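Everything in Its Cubby: Labeling a Desktop Organizer
Project report, Home and Interior Studies, Rakdale College
Written up by Rochelle Tran
Project partner: Zdeňka Jireš

Why we picked this

Our assignment was to take one small, ordinary storage problem and work on it properly for a whole term. Other groups went big. There was a pantry, a bike shed, and somebody's entire garage over in Burthorpe. Zdeňka and I share a dorm suite in Stockdale Hall and we both get ready in the morning at the same desk, so our problem was sitting right in front of us (usually on top of my notes). Hand cream, lip stuff, cotton pads, little jars, three hairbrushes between two people. I once turned in a drafting assignment with a ring of face oil on it, and that was pretty much the moment the topic chose itself.

So the question we wrote down in September was this: if you give every kind of thing a labeled place in one desktop organizer, do people put things back there, and is it the label doing the work or just the fact that there's a space?

I'll say right away that we didn't answer the second half as cleanly as we wanted. But we learned a lot about where to stick a label, which I now have strong feelings about.

The organizer

We had a budget of 144 dollars for the whole project and we spent far less than that on the box itself. We looked at clear plastic towers first, and at a spinning one that Zdeňka loved and I thought would fling my tweezers across the room. In the end we went for a wooden one in a very pale pinkish beige. It has a mix of everything: open compartments of different depths, two small drawers stacked on the left with round white knobs, and one wide drawer on the right with a little dark plate as a pull. A black divider runs down between the two sides.

That mix was the reason we chose it. With a plain tray you can only test one kind of space. With this box we could compare a deep open compartment with a shallow one, and an open space with a drawer, all on the same table and with the same people using it.

We set it up on a black tabletop against a bare wall, with nothing else in the background to grab your attention. I was surprised how much that mattered. On our real desk the box kind of vanished among the mugs and chargers, and when we moved it to the plain table people finally looked at it and read it.

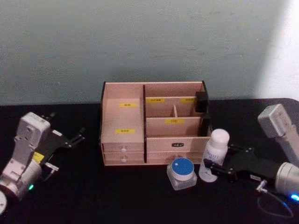
We kept the starting items to a short list on purpose. Our first version had practically my whole bathroom shelf in it and everyone who tried it got silly and started building towers. A few jars and bottles at a time worked much better, and people took it seriously.

The labels

The labels are small and yellow with dark printing. Yellow was Zdeňka's choice. I wanted white because I thought it would look nicer on the pale wood (it would have!), but when we tried a white one you could hardly find it from a normal sitting distance. Yellow isn't elegant, but you see it right away.

Some went on the back walls of the compartments and some on the front, and this is the part where we argued the most. My feeling was that a label on the back wall is great because you see it when the space is empty, and an empty space is exactly when you need to be told what goes there. Zdeňka's feeling was that the minute you put a tall bottle in, the back label is gone, and then the next person has no idea. We were both right, which was annoying for both of us. A compartment that's going to hold tall things needs its label on the front panel. A compartment for low, flat things can have it on the back.

The wording took longer than I expected too. We have classmates who read Chinese more comfortably than English, so we used Chinese on the box. The one for lipstick, 口红, was the clear favorite. It's two characters, it's easy to print at a readable size, and there's no arguing about what belongs there. Compare that with "care products," which we tried on a paper mock-up. People held up a jar and looked at us like, does this count? A label should be narrow enough that you don't have to hold a meeting over it.

How we tested it

We had 6 classmates try the organizer one at a time. Each person started with the items standing on the table in front of the box and was asked to put them wherever they thought they should go. We didn't help, which was harder for me than for Zdeňka. I'm a pointer. I had to sit on my hands.

Afterward we asked each person:

– What did you look at first, the label or the size of the space?
– Was there anything you wanted to put somewhere else?
– Did you open any of the drawers?
– Would you put it back in the same place tomorrow, at 7 in the morning, in a hurry?

That last one got the best answers by far. Almost everyone laughed and said no to at least one item.

What we found

Size beats words. If a bottle is tall, people go looking for a tall space and read the label second, if they read it at all. The tall open compartment was where they tried to stand everything upright, whatever it said. Small jars wandered the most, because a small jar fits anywhere, and this is where the labels really earned their keep.

Drawers got ignored. I honestly thought the knobs would be tempting (they're cute!), but only 2 people opened a drawer without being asked. From the front, a closed drawer tells you nothing about what's in it, and our yellow labels were all up in the open compartments. If we did this again I'd label the drawers before anything else.

Front labels got read more than back labels. Zdeňka would like it noted that she predicted this. It is noted.

Bottles are a special problem. A cylinder doesn't fill a square compartment, so it can lean, and people don't like letting go of something they think will tip. We watched classmates lower a bottle in, hold on, shift it a little toward a wall, and hold on again. A strip of felt on the bottom might fix that. We had a sheet of the Rudine felt left over from another class and cut a piece to size, but it bunched up in the corner and we took it out again. Cutting it a bit small and gluing it would probably be the way to go.

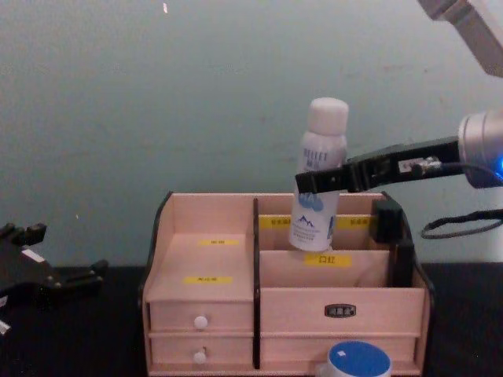 What we'd change

First, fewer categories. We were so proud of having a label for every space that we ended up with a couple of names only we understood. Four good labels would have done more than the set we printed.

Second, we'd leave one space unlabeled on purpose. Every person had at least one item they felt didn't belong anywhere, and they looked kind of guilty putting it down. A blank cubby gives the odd thing a home and keeps it out of the lipstick.

Third, I'd want the box on a real desk for a lot longer. Ours went back to the suite at the end of testing and we've been using it since, but that's just the two of us and we know exactly what the study was about, so I don't think we count as fair subjects. For what it's worth, my hand cream has been in the right place most mornings. Zdeňka's hairbrush has not.

Notes on the write-up

Our supervisor set a limit of 4,000 words for the report and we're well under it, so I've left the printing details out of the main text. Briefly: print the labels a size bigger than you think you need, clean the wood with a dry cloth before sticking, and press from the middle out so you don't trap air. We learned the last one on the second label and had to redo it.

Zdeňka did the label layout and the paper mock-ups, and I did the interviews and typed this up. The leftover label stock is in the supply cupboard on the shelf under the cutting mats, if anyone in next term's group wants it.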